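4. Changing over the gas supply (Dovura wall-hung boilers, cylinder and bulk tank)

This section is for the owner of the house or the person who looks after the building. It covers the daily use of the LPG supply, the change of cylinders and the first start after a long stop. Work inside the boiler casing is described in section 7 and must be done only by a registered gas engineer.

Please read the whole section one time before you begin. Keep the manual near the boiler, but not on top of it.

4.1 Before you start

1. Check that your boiler is set for propane. The data plate is on the underside of the casing, at the left. If the plate shows natural gas only, stop and call your installer. The conversion needs other injectors and a new setting of the gas valve.

2. Find the emergency control valve. It is normally on the outside wall, after the regulator. Turn it once to closed and back to open, so that you know how it moves.

3. Write the telephone number of your gas supplier on the inside of the back cover. Write also the serial number of the boiler, which they will ask for.

CAUTION: LPG is heavier than air. It collects in cellars, drains and low places. Do not store cylinders below ground level or near an open drain.

4.2 Changing a cylinder with the manual changeover

The manual changeover kit connects two pairs of cylinders. One pair is in use and the other pair is waiting.

1. Put out all flames and cigarettes near the cylinders. Switch off the boiler at the room controller and wait until the fan stops.

2. Turn the changeover lever to the full pair. The arrow on the lever must point to the pair you want to use.

3. Close the valves of both empty cylinders by turning them clockwise. Close by hand only.

4. Undo the pigtail hose from each empty cylinder. The thread is left-handed, so you turn the nut clockwise to loosen it. Use the spanner supplied with the kit.

5. Look at the end of the hose and at the seal. If the seal is cracked or flat, fit a new one before you connect.

6. Stand the full cylinders upright on the slab and fix them with the chain. Connect the hoses and tighten the nuts firmly.

7. Open the cylinder valves slowly. If you open them fast, the excess flow valve may shut and the boiler will get no gas. In this case close the valve, wait for 2 minutes and open it again more slowly.

8. Brush leak detection fluid on each joint you have touched. If bubbles grow, close the cylinder valves and tighten again. If they still grow, leave the valves closed and call the supplier.

Note: Do not use washing-up liquid for this test. It can contain salts that attack brass and steel. 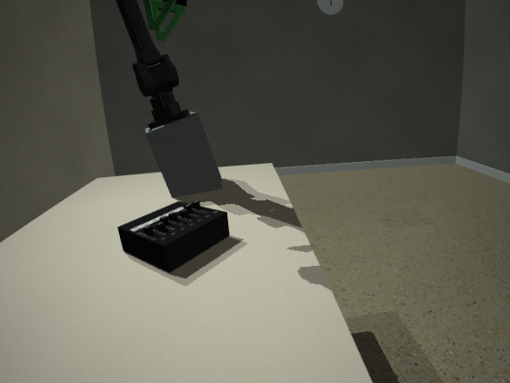
4.3 Bulk tank: reading the gauge

1. Lift the hood on the top of the tank. The contents gauge shows the filling in per cent. A tank is never filled completely, so a high reading below 100 is normal after a delivery.

2. Order gas when the needle comes to 23 per cent. In winter order somewhat earlier, as the delivery lorry may not reach you on icy roads.

3. Close the hood again. Rain and leaves under the hood can damage the regulator.

If your tank has the Lirno remote gauge, the supplier receives the reading automatically. Please look at the gauge yourself once a month all the same. The battery of the sender lasts 8 years and is replaced by the supplier without charge.

4.4 First start after a long stop

When the boiler has been off during the whole summer, or when the tank was empty, there may be air in the gas pipe.

1. Open the emergency control valve.

2. Check the water pressure on the front gauge. With a cold system it should be in the green part. If it is lower, fill as described in section 3.

3. Switch on the boiler and raise the room controller to its highest position. The boiler tries to light three times.

4. If it does not light, the display shows fault code 174. Press the reset button and hold it until the display goes dark, then let go.

5. Repeat step 4 one more time only. If the code returns, turn the boiler off and call your engineer.

CAUTION: If you smell gas at any moment, do not press reset and do not touch electric switches. Close the emergency control valve, open doors and windows, go outside and make your call from there.

4.5 Record of cylinder changes

Fill in one line for each change: date, number of cylinders, seals replaced (yes or no), name. Show the record to the engineer at the yearly service.

Text of this section checked by Emese Orbán and Akash Mishra. For the flue and the condensate pipe see section 5.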